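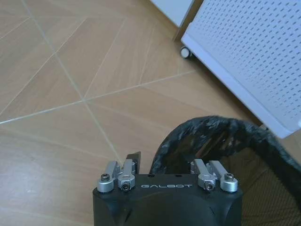 Start with the wastebasket and you will learn the whole room, Elsie Katene used to tell her new cleaners at the Trevaskis, and if they rolled their eyes she handed them a fresh liner and sent them back in to look again.

Chapter 2
The Wastebasket and Its Liner

We love this chapter, and we hope you will too. Students often arrive expecting to begin with floors or beds, and they are a little let down to find themselves talking about trash. Give it a few pages. The wastebasket is the one object found in nearly every room you will ever be paid to clean, and almost everything in this course shows up in it on a small scale: choosing supplies, working in order, keeping your hands safe, leaving things the way the next person needs them.

Think about the Trevaskis, a small hotel with 47 guest rooms. One basket by the desk and one in the bathroom means 94 baskets before you get to the lobby, the offices and the laundry. Change every liner every day and a case of 800 lasts a little over a week. In July, with the house full, the hotel once went through 3927 liners, spare ones included. That is a lot of plastic for something most guests never look at! It is also a good many chances to do a small job well.

What a liner does

A liner keeps wet and sticky things off the walls of the basket. It lets you lift everything out in one motion, with your hands well away from whatever was thrown in. It also holds down smells, though only if it gets changed. An old liner with a shallow layer of coffee grounds in it can smell up a closed office by morning.

Color matters more than you might think. A black bag hides its contents, and guests and office workers tend to like that. A clear bag shows them, and you will be glad of this when you have to check for glass, batteries or recycling that went in the wrong place. Many buildings use both, with black for general trash and clear for paper and cans. Learn the local rule on your first day and write it down.

Why liners slip

Every cleaner knows the sight of a bag that has slid down into its basket and taken the trash with it. There are several usual causes. The bag may be too small for the rim, so that it was stretched to get it on and pulls free under the first heavy item. It may be too large, with loose folds that have nothing to grip. Or there may be air trapped underneath. Trapped air holds the bag up like a balloon, and when somebody drops in a bottle the whole thing shifts.

The cure for air is quick and rather satisfying. Shake the bag open, set it in, and run a closed fist down the inside to the bottom so that the air escapes up the sides. Then fold the top over the rim. If there is slack, gather it on one side and tie a small flat knot in it. The Erel method, which you will practice in the first workshop, tucks the slack under the fold and leaves no knot showing. Some hotels insist on it. Try both and see which your fingers prefer.

A wrinkled liner does its job perfectly well, by the way. Thin plastic comes out of the roll creased and stays creased. Smooth the part that folds over the rim, where people will see it, and don't spend your morning on the rest.

Where the basket stands

Return the basket to the spot where you found it, unless it blocks a door or a walkway. People throw things without looking. Move a basket an arm's length and you will find tissues on the floor the next day, right where it used to be – a lovely little lesson in habit. When you lift it to clean, check underneath as well. Paper clips, pen caps and drips all collect there, and a ring left on a hard floor gets tougher to remove the longer it sits.

Never push trash down with your hand or your foot. Lift the bag by its top edge, hold it away from your leg and look at the bottom before you carry it across carpet.

Before you read on

Find a basket at home or in your classroom and empty it. Line it three times, using a bag that is too small, one that fits, and one that is too large. Drop a full water bottle in each time and watch the rim. Write two or three sentences on what the plastic did, and bring your notes to the workshop. We will use them in Section 2.1, where the sizing chart begins.

Topics: Housekeeping Basics | Room Care | Student Text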